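# Petition on the export licence rules: your questions

**What are you asking for?**

We want every licence for surveillance equipment sold abroad to be published within 56 days of being granted, with the name of the buyer's country and the type of goods. At the moment only a yearly total comes out, usually in January.

**Who is behind the petition?**

The Hegarty Group, a small campaign on arms and export policy. Piret Šimkus and Tõnu Vasiliauskas wrote the text. Delia Lungu deals with press requests.

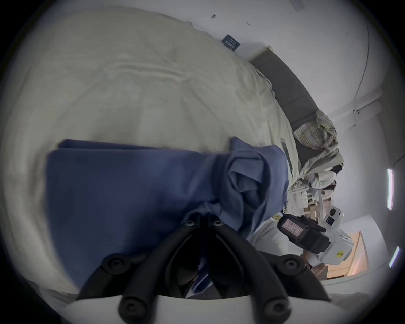
**Are you linked to a political party?**

No. We have written to members of all parties and will meet anyone who replies. We don't endorse candidates.

**How many people have signed?**

2,796 as of 2022-05-11. Paper signatures are added once they have been checked, so the online figure can lag behind.

**Can I sign if I live abroad?**

Yes, if you are a citizen. Give your last home address in the country - the form won't accept a foreign postcode.

**Would this stop sales altogether?**

It wouldn't. The petition deals with publication only. Some of our supporters want a full ban on certain buyers, and others don't. Our briefing paper sets out both views.

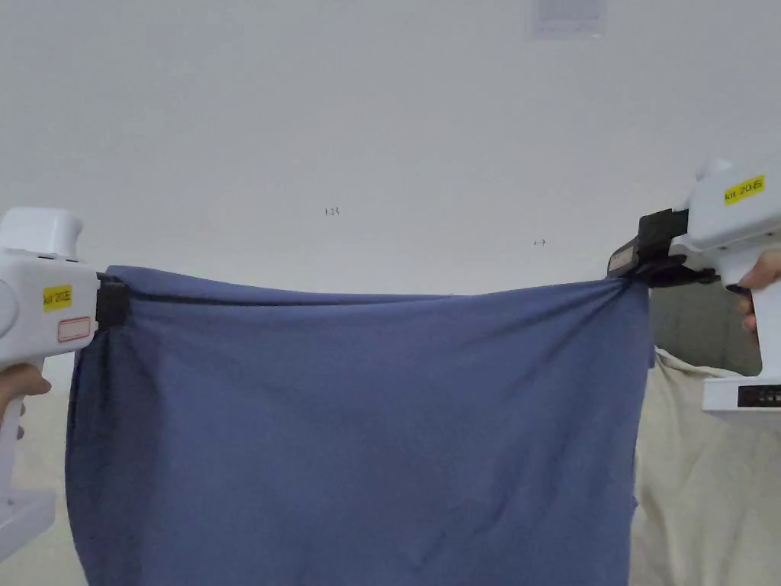
**Won't publishing details harm national security?**

Ministers have said so. Our text lets them hold back a single entry for up to 200 days, provided they report to parliament that they have done it.

**Can I get paper forms?**

Write to Zane Bite at the office. Forms come in packs of ten and postage is free. Please return them even if they are only part filled.

**What do you do with my details?**

They go to the parliamentary petitions office and are deleted from our system after 87 days. You only get our newsletter if you tick the box.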